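Manual do posto de dobragem Vidmar
Secção 3 -- Preparar a superfície e montar as cartonagens planas

Esta secção aplica-se às cartonagens Jullow fornecidas em plano, com vincos já marcados. Para as caixas de fundo automático, consulte a secção 4. As referências das peças são as da lista Gondlow que acompanha cada palete.

3.1 Antes de começar

Retire do tampo tudo o que não pertença ao trabalho. Uma migalha de cartão ou um grão de pó por baixo da folha chega para marcar a face exterior, e nas cores claras a marca não sai.

1. Passe um pano seco e sem pelo sobre o tampo, do fundo para a frente.
2. Passe o dedo junto à aresta do fundo e nos cantos. É aí que se acumulam as aparas.
3. Verifique o tampo com luz rasante. Qualquer ponto escuro deve ser retirado com o pano, nunca raspado com lâmina.
4. Se tiver usado álcool, espere até o tampo estar completamente seco.
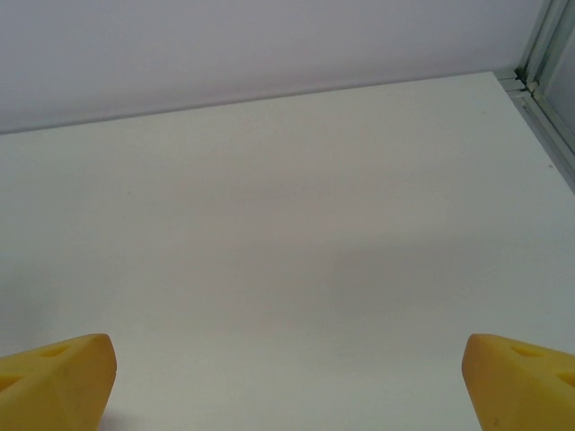

Não use fita adesiva no tampo para marcar a posição das folhas. A cola passa para o cartão. Se precisar de uma referência, alinhe pela aresta do fundo ou use o esquadro Lomance, encostado à esquerda.

Nota: o tampo branco mostra bem o pó escuro, mas esconde as aparas brancas do próprio cartão. Quando trabalhar com folhas de verso branco, limpe o tampo com mais frequência.

3.2 Abrir a folha

As folhas vêm cintadas em maços de 23. Abra um maço de cada vez e guarde os restantes na embalagem, deitados. O cartão que fica ao ar numa sala húmida começa a encurvar nas abas mais estreitas.

1. Corte a cinta pelo lado do verso.
2. Levante a primeira folha pelo painel central. Não puxe pelas abas.
3. Pouse a folha no tampo com a face impressa para baixo.
4. Abra as abas até ficarem direitas e deixe-as assentar. Não as force contra o tampo.
5. Confirme que nenhuma aba ficou dobrada por baixo do painel.

Cuidado: as arestas cortadas do cartão podem ferir os dedos. Não deslize a mão ao longo da aresta.

Se a folha não assentar por completo, vire-a e deixe-a alguns minutos com um peso plano por cima. Uma folha que continue encurvada depois disto deve ser posta de lado -- não tente corrigi-la com os vincos.

3.3 Posicionar a peça

Trabalhe com a peça a meio do tampo, a uma distância que permita chegar a todas as abas sem levantar os cotovelos. Segure-a sempre em dois pontos. Com um só apoio a folha roda, e o vinco abre torto logo na primeira dobra.

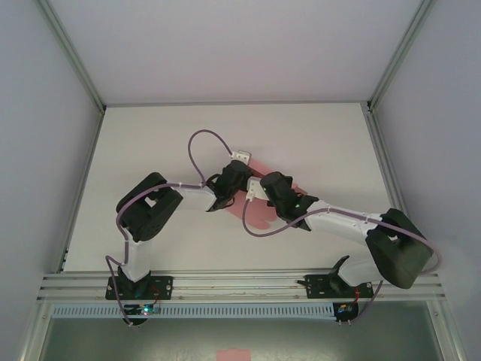 Última alteração desta página: quarta-feira, 30 de setembro

3.4 Marcar os vincos

Os vincos vêm marcados de fábrica, mas precisam de ser abertos antes da montagem. Faça-o na ordem indicada.

1. Dobre os vincos compridos do painel central até meio e volte a abrir.
2. Dobre os painéis laterais da mesma forma.
3. Dobre as abas pequenas, primeiro as de cima e depois as de baixo.
4. Passe a espátula uma vez em cada vinco, com pressão constante.
5. Volte a abrir tudo e compare com uma folha já preparada.

Nota: a referência 963 tem um cartão mais rígido. Nesta referência, passe a espátula duas vezes nos vincos compridos e não a use nas abas pequenas.

Cuidado: não dobre em sentido contrário ao do vinco. A camada exterior estala e a peça fica inutilizada, mesmo que o rasgo não se veja logo.

3.5 Comparar duas peças

Sempre que mudar de maço, compare uma folha nova com outra do maço anterior. Pouse as duas lado a lado e verifique os recortes entre as abas, a direção dos vincos e o tom do cartão. Ligeiras diferenças de tom entre maços são aceitáveis. Diferenças de recorte não são: separe o maço inteiro e anote a referência.
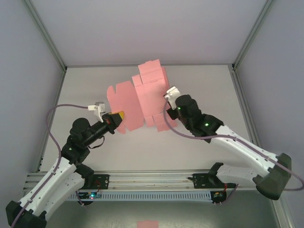
Fig. 3.3 -- Duas peças de cartão cor-de-rosa lado a lado sobre a superfície de trabalho.

Se uma das peças ficar por cima da outra, afaste-as antes de dobrar. Duas folhas sobrepostas prendem-se pelas abas e o recorte rasga com facilidade.

3.6 Fechar e arrumar

1. Levante os painéis laterais a partir do painel central.
2. Encaixe as abas de baixo nos respetivos recortes.
3. Feche as abas de cima só depois de encher a caixa.
4. Empilhe as caixas vazias abertas, no máximo três em altura.

No fim do turno, volte a cintar as folhas que sobraram e escreva na cinta quantas são. As peças rejeitadas seguem para o contentor de papel, espalmadas e sem fita.

Para encomendar espátulas ou cintas, indique a referência 1233 da lista Gondlow.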